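What Happens to the Bread? A Semester Project on Stale Loaves in Waladside
Student project report by Omar Zoubi, Food and Community Studies, September 2025
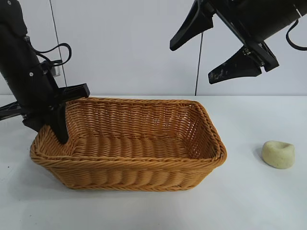 An empty woven basket on a white tabletop.

I started this project with a pretty dumb question. My roommate and I had bought a loaf, eaten half of it, and thrown the rest out, and I wondered if everybody else in the neighborhood was doing the same thing. So when our instructor told us to pick a food topic we could study within walking distance of campus, I already had mine (lucky me, some people took three weeks to choose).

Waladside is a good place to study bread. There are two bakeries on the same street, Tindlow and Habte, and they could hardly be more different. Tindlow sells tall white sandwich loaves and sweet rolls. Habte is smaller and does dense, round sourdough loaves plus a flatbread that sells out before lunch. Both of them let me hang around and ask questions, which I'm really grateful for, especially Habte, where there is honestly no room for a second person behind the counter.

What I wanted to find out

My main question was how much of the bread people buy gets thrown away, and why. My side question was whether the kind of bread makes a difference. I guessed that white bread would be wasted the most, mainly because it's cheap and I figured people care less about it. Hold that thought.

How I did it

I made a one-page survey with 13 questions. It asked what bread you usually buy, where you keep it, how long you think it lasts, and what you do with the end of the loaf. I handed it out at both bakeries and in the laundry room of my building, where people are bored enough to fill out anything. I gave out 400 and got 122 back, so a bit under a third. My instructor said that was decent for paper. I thought it was terrible, but okay.

Then I asked for households to keep a bread diary for two weeks in March. Every time they bought bread they wrote it down, and every time they tossed some they wrote that down too, with a rough size ("two slices," "half a loaf," "the heel"). I got 30 diaries. Ostap Hrytsenko, who was in my project group until he switched sections, wrote the diary sheet, and it was much better than my draft, which had no place to put the date!

I also did a small storage test in my own kitchen. I bought the same kind of white loaf and the same kind of sourdough and kept each one four ways: in a paper bag, in a plastic bag, in the fridge, and sliced in the freezer. Each day I cut off a piece, squeezed it, smelled it, and ate it, and I gave it a score from one to five. Yes, the scores are just me. I'll get to that.

What I found

The biggest surprise was the sourdough. In the diaries, people who bought white sandwich bread threw out less of it than people who bought round loaves. I was completely wrong. When I went back to the surveys it started to make sense, because the sandwich bread people mostly had a routine, with kids' lunches and toast and so on, and the loaf was gone in a few days. The round loaf people bought theirs as a treat on the way home, had a great dinner with it, and then it sat there.

The reason people gave most often for tossing bread was that it had gotten hard. Mold came second. I had expected mold to win easily. A lot of people wrote little notes in the margin here, and they were my favorite part of the whole project. One person wrote "my grandmother would be ashamed of me." Another said they feed it to the ducks, and underneath, in different handwriting, someone had put "do NOT feed it to the ducks."

Storage was all over the place. Plenty of people keep bread in the fridge and believe it lasts longer that way. It does hold off mold, but in my kitchen test the fridge bread was the first to go firm, and by day three I was scoring it a two. The starch in bread changes as it cools and sits, and fridge temperature speeds that up. The freezer slices did best by a mile. Toasted straight from frozen on the last day they still got a four, and I would have given the white one a five if I hadn't been so sick of bread by then.

Paper was fine for the sourdough crust for a day or so and then the whole thing turned into a brick. Plastic kept the inside soft but the crust went leathery. I don't know which is worse. My neighbor says leathery.

What the bakeries do

Habte bakes less than they think they'll sell, on purpose, and they're fine with running out. Anything left becomes crumbs or goes into a bread soup they sell in the colder months. Tindlow can't really do that, since their customers come in at five expecting full shelves. They bag up the day-old loaves at half price, and whatever is still there the next night goes to Judum, the shared pantry near the bus station. I spent one evening at Judum helping sort, and the sweet rolls went first and the sliced rye was left at the end.

Problems with the project

The people who agreed to keep a diary probably care about waste more than most, so my numbers are likely on the low side. Two people told me they ate bread they would normally have thrown out because they didn't want to write it down. The storage test had one taster and one kitchen, and our kitchen is humid. I also never asked how many people were in each household, which I noticed after the surveys were already printed. If I did it over, that would be the first thing on the page.

What I'd like to do next

I want to run the diary again with one change: half the households would get a note telling them to slice and freeze part of the loaf on the day they buy it. Habte has said I can leave the notes by the register. I'd also like to weigh the waste with real kitchen scales, because "the heel" means something very different on a Tindlow loaf than on a Habte one.

Thanks to both bakeries, to everyone at Judum, to Ostap for the diary sheet, and to my roommate, who ate most of the croutons.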